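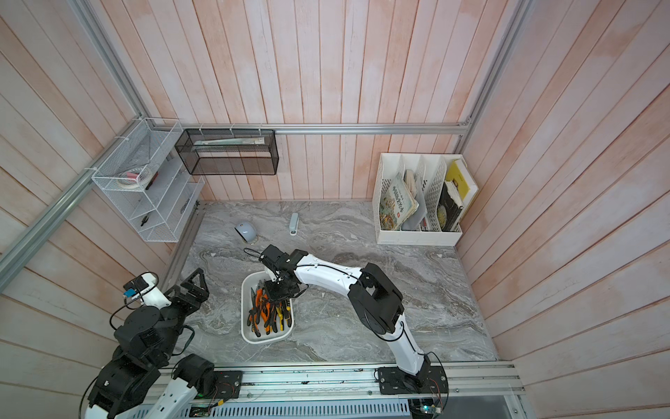 Bench enclosure with wall storage, desktop file organizer and open bin for hand tools.

Category: Workshop & Office > Bench Enclosures > Plank Wall

The Plernley bench enclosure is a three-sided surround for a small work surface. The walls are pale wooden planks with a washed finish, vertical on the back. Aluminum extrusion bars run along the base of the back wall and up both back corners. The slots in the bars accept standard 6 mm hardware.

The work surface is gray with a marble pattern. Wipe with a damp cloth. Do not use abrasive pads.

Storage is sold separately and can be placed in any order. The white wire-mesh shelf unit has several open compartments and fastens to a bar with small cable ties - no drilling. It suits tape rolls and short tools. The black wire-mesh basket hangs on the back wall and takes long, flat packages along its top edge. The white plastic file organizer has four slots and perforated sides. It stands loose on the surface and holds books or papers.

The white rectangular bin is for pliers and similar tools. It is open on top. Tools, books, mouse and stapler are not included.

Cable ties ship in bags of 40. Tighten by hand and trim the tail flush. If a shelf unit is moved, use new ties.

Order no. 458. Ships flat in one carton from Vemindale. Replacement planks are ordered by wall - state left, right or back.

Technical contact: Percy Arango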